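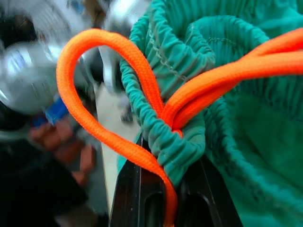
Cord segmentation drops out near the fingers

wsukprasert
Wrist view, Zeltent 3, drawstring bag task. The mask splits wherever the cord crosses itself, and the planner takes the loop for a free end.

kong_552
Drop the color threshold. Track the centerline and keep crossings as graph nodes.

pelton
Disagree. At 60 Hz the tracker drifts under blur. Lower exposure first.

wsukprasert
Exposure is already at minimum -- 42 failed grasps in the log. Trying the graph.

kong_552
Post the config.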